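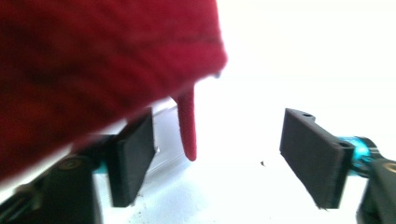

Une abonnée de Gisine nous écrit que, chez elle, les tricots rouges sont toujours lavés seuls les deux premières fois, à l'eau froide, et qu'elle n'a plus perdu une seule chemise blanche depuis qu'elle s'y tient. D'autres lecteurs de la lettre demandent s'il faut vraiment faire tourner une machine pour un seul vêtement. Non, une cuvette suffit.

Pour la laine et le feutre rouges, remplir la cuvette d'eau froide, ajouter un peu de lessive liquide pour lainages, laisser tremper dix minutes sans frotter. Si l'eau se colore, la changer et recommencer. Quand elle reste claire, le vêtement peut rejoindre les autres couleurs foncées. Il vaut mieux le garder à l'écart du blanc pendant toute la première saison.

L'essorage à la main se fait dans une serviette éponge, en roulant et en pressant. On ne tord pas. Le séchage se fait à plat, loin du radiateur, sur une surface claire que l'on protège avec un vieux drap. Les pattes, les liens et les petites attaches cousues sèchent moins vite que le reste : les étirer doucement avec les doigts dans le sens de la longueur et vérifier la couture avant de ranger. C'est souvent là que le fil lâche en premier. Un point arrière avec un fil assorti règle la question en quelques minutes.

Pour les bouloches, le peigne à laine convient au tricot, pas au feutre. Sur le feutre, on passe une brosse souple, toujours dans le même sens.

Côté rangement, plier et poser à plat. Un lainage lourd suspendu à un cintre se déforme aux épaules, et un lien par lequel on l'accroche finit par s'allonger. Les sachets de lavande se changent une fois par an, nous le faisons en août.

La collecte de textiles d'hiver continue à l'atelier Stusance, rue Halton. Depuis l'ouverture, 1 621 pièces ont été déposées, dont 367 lainages. Près de 50 attendent encore une reprise de couture. Merci d'apporter les vêtements lavés et secs, dans un sac fermé, avec un mot si une réparation est à prévoir. Les pièces feutrées par accident sont acceptées aussi, elles servent à faire des semelles et des maniques.

La mercerie Radu nous met de côté des fins de bobines, surtout des rouges et des bruns. Elles sont à prendre dans la boîte à l'entrée de l'atelier, 2 bobines par personne.

Prochain dépôt le 18/12/19, de 14 h à 18 h. L'atelier ferme ensuite pour les fêtes et la lettre Gisine reprend en janvier avec l'entretien des couvertures.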